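Cernside Two-Arm Table Kit
Sold by Lambert

The Cernside kit is a pair of tabletop arms with grippers, clamps, cables and one controller. It is meant for labs and classrooms that want to run two-handed jobs such as clearing a table. Setup takes 60 minutes with the printed guide.
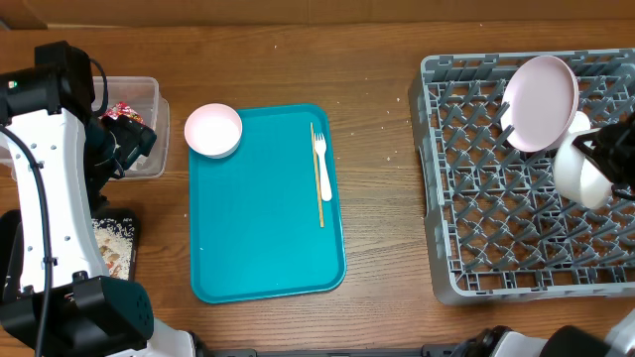 Each arm runs on its own or together with the other from the same controller. Table-clearing routines can be split by side, with the left gripper down in the clear plastic container and the right one holding a white cup at the gray dish rack. The tray, dishes and rack are not included.

In the box: 2 arms, 2 grippers, 4 table clamps, controller, power supply, 10 spare gripper pads
Table depth needed: 26 inches or more
Warranty: 5 years on joints, 1 year on cables

Orders placed in July ship from the Stirkau warehouse. Replacement pads are listed under Parts.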